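Grippers & End Tooling / Two-Finger / Bench Series

Ninero Two-Finger Gripper, black plate version, with Wiken wrist camera

We've been selling grippers at Kwofie for long enough to know that most people who land on this page have already looked at a dozen others, so let us try to be useful. The Ninero is a small-parts gripper with two fingers, matte black plates and linkages, and several open holes so that you can bolt on your own bits and pieces as your work changes. It was drawn up by Nkrumah Kwofie for his own bench, and he still grumbles if we alter anything without asking him (we have learned to ask).

Most of our customers use it for electronics repair and strip-down work, where the parts are thin, the gaps are tight and a heavy hand costs money. That is a hard place for a gripper to earn its keep. The fingers have to hold a flat part by its edges, keep it level, and still leave space beside them for a second tool. So when we were choosing between the Ninero and the older Divivis parallel gripper, we put them both on the same job — processors and sockets on desktop boards — and ran 200 picks with each before we let ourselves have an opinion.

The Divivis is a lovely thing on boxes and blocks, and we still stock it for exactly that. On processors it was slower to line up, and its wide body got in the way of the memory slots on either side. The Ninero went down between them far more easily, and Nii Kwofie, who ran the trials and has the patience of a heron, found he could bring a screwdriver in from the side without having to back the arm off first.

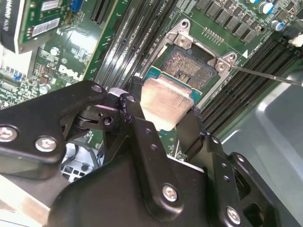
Ninero gripper holding a processor at the open socket of a Dell board, seen from the wrist camera. Screwdriver tip at right, by the bracket screw.

The camera matters more than people expect. We tried the Wiken in two places, once on a stand beside the bench and once at the wrist, and the wrist won comfortably for this sort of work. You do give up a good part of the view to the gripper itself, and it takes an afternoon to get used to seeing your own fingers so large. What you get in return is a close look at the part and the place it's going, both together, and that made the last little bit of lining up much calmer. If your job is mostly sorting parts from one tray to another, do have a chat with us first, as the stand may suit you better and it saves you a bracket.

A word on care. Old processors often come up with residue on the metal top, and it will find its way on to the finger faces sooner or later. Wipe them down at the end of the day with a dry, lint-free cloth, and check the hex screws on the linkages while you're there. Please don't be tempted to wind the grip force right up to make up for dirty fingers! Start low, go up a step at a time, and stop as soon as the part stays put.

What it costs

Gripper on its own: £694
Gripper with Wiken wrist camera, bracket and cable: £1289

Both come with 2 sets of finger pads and a printed setup guide, which Nii wrote and which is rather longer than it needs to be, though we're fond of it. Spare pads are kept on the shelf and go out in the ordinary post.

The next batch is due in February. If you'd like to try one before then, send us a note about your arm and the parts you handle, and we'll see whether the demo unit is free.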